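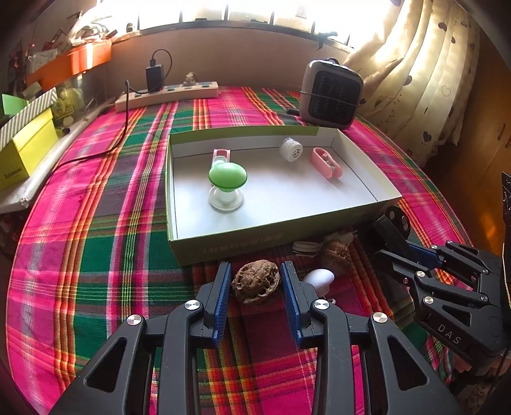

A walnut on a plaid tablecloth, between the open fingers of a gripper.

How to read a rain gauge log and work out a storm total

2019-02-21
By Man-sik Ko

Daily rainfall figures are simple to collect and easy to get wrong. Most errors in a home record come from the hour of reading, from snow or hail in the funnel, or from a storm that falls across two rainfall days. These notes cover a manual gauge with a 127 mm funnel and a glass measure. The method is the one used for the Tikholm and Lotura records. Amber Smits checked the worked figures.

What you need

A manual gauge set level, with its rim 300 mm above short grass
The glass measure supplied with the gauge
A log sheet or spreadsheet with one row per day
A second column for notes, which should never be left out

Step 1. Check the site

The gauge should stand away from walls, trees and fences. The usual rule is a distance of at least twice the height of the obstacle. A fence 1.5 m high therefore needs 3 m of clear ground between it and the gauge. If the garden does not allow this, use the most open spot available and record the distance and height of each obstacle on the first page of the log.

Do not mount the gauge on a roof or a post. Wind speed rises with height and carries small drops over the funnel. The loss is worst in gales, and those are often the days of most interest.

Step 2. Read at a fixed hour

Read at 0900 GMT every day, all year. When the clocks go forward, this becomes 1000 by the clock. A record that drifts by an hour in summer is still usable, but the drift must be noted.

Lift the funnel, pour the water from the bottle into the glass measure and stand the measure on a flat surface. Read the bottom of the curved water surface with your eye level with it. Write the figure down before you empty the measure. Read to the nearest 0.1 mm.

If the bottle holds more than the measure can take, fill the measure several times and add the results. Check the outer can as well. In very heavy rain the bottle overflows into it, and that water counts.

Step 3. Enter the reading against the correct day

Rain measured at 0900 is entered against the day before. A reading taken on the morning of 12 May goes in the row for 11 May. This is called throwing back, and mixing the two systems in one log is the most common fault in old records.

Use these marks:

0.0 - gauge was checked and was dry
tr - trace, less than 0.05 mm, or a few drops in the bottle
blank - no reading taken

A blank is never the same as zero. If you were away, leave the rows blank and enter the whole amount on the last row with the letter A for accumulated. Do not share it out evenly between the missing days.

Step 4. Deal with snow and hail

If there is snow or ice in the funnel, bring the funnel and bottle indoors, cover them and let the contents melt. Measure the meltwater as rain. To save time, add a known amount of warm water from the measure, then subtract it from the total.

When snow has buried the gauge or blown out of it, the reading is low. Enter it anyway and write "snow, catch poor" in the notes.

Step 5. Work out a storm total

A storm total runs from the first rain to the last, whatever the rainfall day. For a storm that begins in the evening and ends the following afternoon, the daily log splits the water between two rows. Take an extra reading when the rain stops, write down the time, and pour the water back into the bottle so that the 0900 reading is not affected.

Worked case from the Lotura log:

0900 reading, first morning: 8.0 mm
Extra reading when rain stopped, 1520: 6.0 mm
Storm total: 14.0 mm

The 6.0 mm is included in the next 0900 reading. Do not add it twice. If more rain falls before then, subtract 6.0 mm from the 0900 reading to get the later amount.

Step 6. Check the log each month

Add the daily column, then compare it with the nearest gauge that reads at the same hour. A large gap on a single day is often a real local shower. A gap of the same kind on many days points to the gauge - look for a leaking bottle, a dented rim or leaves in the funnel.

The Tikholm log held 2,136 daily rows when it was last checked. Of these, 3 had been entered against the wrong day. All were found by comparison with the Drandeo gauge, which showed the same amounts one row higher.

Correcting an entry

Strike through the old figure so that it can still be read. Write the new one beside it with your initials and the date of the change. In a spreadsheet, keep the original column untouched and put corrected values in a new one.

Related pages
Setting the minimum thermometer
Estimating cloud cover in oktas
Pressure readings and height correction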